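Does the five-second rule work?

You drop a biscuit. Somebody shouts "five-second rule!" and you snatch it up and eat it. People say that food is safe if it spends less than five seconds on the floor. But who timed it? And how would a germ know when to start counting?

Germs are tiny living things, far too small to see. Most of them can't walk or jump. They sit on a surface and wait for something to touch them, and when your biscuit lands on them, some stick. That can happen in less than one second. Staying longer can mean more germs get on, so the rule isn't total nonsense, but there is no magic moment when the floor stops being fair and starts being dirty.

Some people will tell you that a shiny surface must be a clean one. Be suspicious of this. Shiny only tells you that light bounces off it well. A tabletop can gleam and still have raw chicken juice smeared across it from last night's tea.
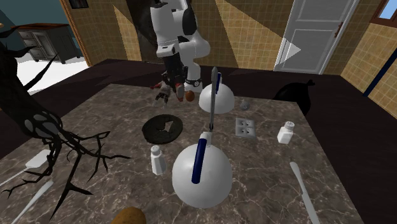 A marble tabletop. Can you tell if it is clean just by looking?

Carpet looks like a much worse place to drop your lunch. Yet when scientists tested it, carpet often passed on fewer germs than smooth tiles did. Hairs and fluff may be disgusting, but food only touches the tips of the carpet.

Wet food is different again. A slice of watermelon picks up germs very quickly — much faster than a dry sweet does — as water helps them move across.

Our reader Somkiat Hemmin, from Mostthorpe, wrote to say he has eaten dropped toast for years and never been ill. Good for him! But does that prove the rule works? Perhaps his floor had no harmful germs on it. Perhaps he was lucky. One person's story is a poor sort of test.

Try asking these when you hear a rule like this one:
Who says so?
How did they check?
Would it still be true on a different floor?

And the biscuit? Put it in the bin and get another one. Wash your hands first.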